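Pre-session check, handheld grippers — Trastness office, July 11, 2019

- [x] **Finger pads seated, mesh not torn.** All good. I gave the left one a wiggle and it held.
- [x] **Markers flat and clean.** One had a thumbprint on it (mine, sorry!), so I wiped it.
- [ ] **Batteries above 37%.** Unit 3 wasn't, so it's on the charger until after lunch.
- [x] **Cables clear of walkways.** Taped down the one by the stairs.

Polyxeni Kyriakidis wants 21 clean demos of the shelf task before we move on, and I reckon we'll get there if we keep our wrists loose and don't rush the grasp.

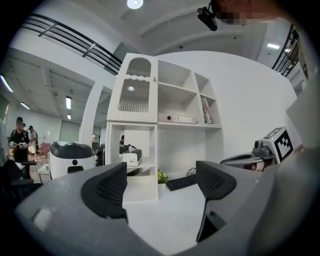
Same goes for the resets — put everything back before you hit record, or the labelling gets ugly later on.

- [x] **Storage space on the laptop.** Cleared out the May runs first.
- [ ] **Spare pads.** Still waiting on Protiva, will chase them up.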